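3.2 Collection of demonstrations

All demonstrations were recorded at the Plarnstead site between February and August 2022. Operators drove the two arms by teleoperation, and the Tapia logger saved the head camera, both wrist poses and the gripper openings. The tidying set covers thin plastic bags, which change shape with every grasp and give the policy little to match from one example to the next. We set a target of 300 usable demonstrations and recorded 394.
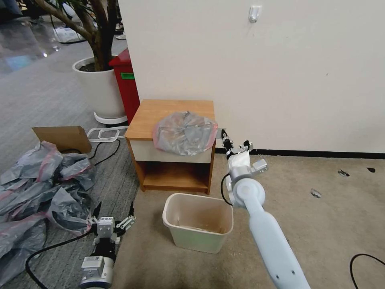
Figure 4. Head camera view from the tidying set. A crumpled bag rests on the nightstand, with the wastebasket on the floor in front and more bags to the left.

Before each run the bag was crumpled by hand and placed again on the furniture. Other objects in the room were left where they stood, so the background differs between sessions. An operator could stop and restart a run at any point; restarted runs were stored under a new number and the first part was dropped.

Two reviewers then watched every recording. A run was removed if the logger lost a stream or if the operator touched an object by hand after the start signal. Runs with a failed first grasp were kept when the operator recovered within 13 seconds. The remaining runs were split by session into 5 folds, as in the Hetport set.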